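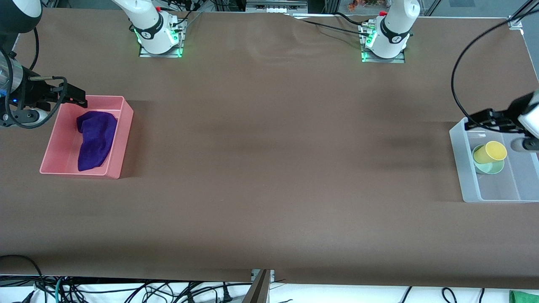
Mahtab Nazari wrote in the margin of our first draft that we kept saying "the stores closed" when half of them had only changed into something else, and would we please go back and check which was which. She was right, and it cost us most of a month. The report you are reading is the second version, and it is a good deal longer than the first.

Corner Groceries in the Pretico Neighborhood
Student project report, submitted October 29, 2020
Ekaette Eze

How the project started

I grew up four blocks from Fernora Avenue, and when I was small my grandmother sent me to Guvari Market for onions and matches and, if there was change, a paper bag of the sugared almonds they kept beside the register. When our class was asked to pick a local history topic, I wanted to know why there used to be a store like Guvari on what felt like every other corner, and why my little cousins have to be driven to the supermarket for the same onions. I thought it would be a simple story with a villain in it (the supermarket, of course). It came out more tangled than that, and I enjoyed it much more than I expected to.

The questions I settled on were these. Where were the corner groceries in Pretico, what kept them going, and what became of the buildings afterward?

Sources

Most of the work was done with the old street directories at the public library, which list every business by address. My classmates and I copied out each line for the neighborhood that mentioned groceries, produce, meats, dairy or general provisions. That gave us 1,004 entries over the whole run of directories, though of course the same store turns up again and again, year after year, sometimes under three spellings of the owner's name. After we matched them up we had 539 entries we felt sure of, and those are the ones I have used. The rest are in a separate folder, because I could not bring myself to throw them away.

The other source was people. I talked with former shopkeepers, their children, and a number of longtime customers, mostly over the phone and in two cases on a front porch with the chairs set well apart. I asked everybody the same opening question, which was what they remembered buying, and after that I mostly let them wander. The wandering was usually the best part.

What the directories show

The stores were thickest along Fernora Avenue and on the two streets that run down from it toward the old streetcar stop. I had expected them to be spread evenly, and they are not. On the hill, where the lots are bigger, there were hardly any. Down by the stop you could have two groceries facing each other across the same intersection, and in one place there were three within a single block, all apparently making a living.

When I read the names in order I could see stores being handed along. A widow's name replaces her husband's, then a son's replaces hers. Sometimes the name on the line changes completely but the word "produce" stays put, and in the interviews I learned that the new owner had often been the clerk. The Zarei family told me their grandfather swept the floor of the store for years before he bought it, and that he kept the old sign up so long that customers called him by the previous owner's name. He answered to it quite cheerfully.

What kept them going

I asked this of every shopkeeper and expected to hear about prices. What I heard about was credit. Nearly every store had a book under the counter, and families settled up on payday. One woman described her father's book as a long green ledger with a rubber band around it, and said he never once opened it in front of another customer. Another man told me his parents lost money on the book every year and made it back on cold drinks.

Living upstairs helped too. There was no second rent to pay, and a child could mind the register while supper was cooking. Several people told me about customers knocking on the kitchen door after closing for a quart of milk. They told it as a complaint, but they were laughing.

Delivery came up more than I expected. Guvari Market sent a boy out with a bicycle and a wire basket every afternoon, and two of the people I talked with had each been that boy, some years apart. They both remembered the same dog.

What became of the buildings

This is the part Mahtab sent me back to do properly. I walked every address on our list, once in January, in weather I would not recommend, and once again over the summer when I had a better map. In the first draft I had called all of these stores lost. On foot it was plain that many are still businesses. There is a barber, a tailor, a place that fixes phones, and the Zarei building is a bakery now, still run by the family and still smelling wonderful by seven in the morning. Others have been turned into apartments, but you can usually tell. The door is set on the angle at the corner, and the front windows are much too large for a living room, so there are always curtains.

A few lots are simply grass. I stood at one of them for quite a while trying to work out where the steps had been.

Problems with the work

The directories only list the people who were counted as running a business, and I am certain some stores were never in them at all. One lady told me about buying eggs and greens from a neighbor's front room for most of her childhood, and that front room does not appear anywhere. My interviews also lean toward people who stayed in Pretico. The families who moved away were harder to find, and they might tell it differently - some of them, I suspect, were glad to be done with fourteen-hour days.

I should also say that I have not been able to date the closing of Guvari Market itself. The directories I had access to stop while it was still open, and the three people I asked gave me three different answers, each very sure. I have left the space blank in the table.

Thanks

My thanks to Mahtab Nazari for her margin notes, all of them, including the ones I argued with. Thank you to the reference desk for carrying up so many heavy volumes, to the Zarei family for their time and for the rolls, and to my grandmother, who read this twice and corrected the price of the almonds.

Search this site Search Enter keywords
We use cookies to help this page work. Accept Decline
Contact us | Copyright 2020 Pretico Student History Projects | Back to top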